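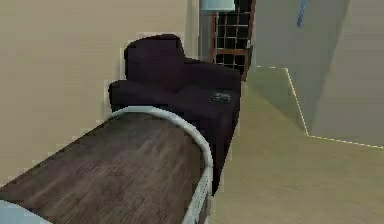
Notebook 3, page 51

Home Projects Notebooks Archive Contact

Search notebooks...

Feb 8, 2023
Drarlow site, simulation room
Subject: Tulari household tidying trials and the change to operator duties

Entry continued from page 50. The furnished flat was loaded in the simulator this morning with the lounge and dining layouts unchanged. The purpose of the session was to record what the operators do while the Tulari software is in control, as the new duty sheet is to be written from these notes.

Until July the operators drove every run by hand. Each run had one person at the controls and one keeping the log, and they changed places after each run. Under the present arrangement the software plans the route and the reach, and one operator watches several runs at once, stepping in when a run stalls. The second post has been moved to checking and labelling the results. No post has been lost, but the work is different in kind and the duty sheet does not yet say so.

Lounge runs. The small flat item on the armchair seat was set as the target. Of 17 runs, 3 were stopped by the operator and the remainder were left to finish. All of the stops were on the approach past the end of the long table. The operator was unsure in each case whether the software had already noted the problem, as the status panel gives no sign of this. Request to Neltel: a plain message stating that the software is waiting, and for what.

Breaks. Watching is more tiring than driving was. Attention fell off noticeably after roughly 10 minutes without any call to act. The rota still assumes the longer spells that suited manual work and should be revised before the next round.

Dining runs. Chairs at the table were left where the layout puts them, several close in under the top. The yellow item on the table is the easier target to pick out by eye; the small green one towards the far edge is hard to see at this distance, and operators should not be asked to confirm it from the wide view alone. A close view is to be added to the checking screen.
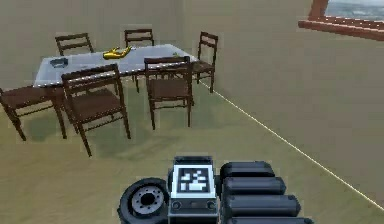 Calvo, reading this page over at midday, asked that the operators' skill at manual driving be kept up, since the stalled runs are the hard ones and will be handed to people who no longer drive the easy ones. The point is accepted. A weekly hour of manual runs is proposed – to count as working time, and to be entered on the rota under its own heading.

Also raised: who signs for a result when the software has planned the run and a person has only checked it. At present the checker signs alone. The form should carry two lines, one for the version of the software and one for the checker, so that a fault in planning is not set down against a member of staff.

To do:
Duty sheet, first draft, to all operators for comment.
Shorter watching spells on the rota.
Message request to Neltel, with the stopped runs attached.
Lounge runs to be repeated with the same target once the message is in place.

This site uses cookies to remember your notebook settings. Accept Decline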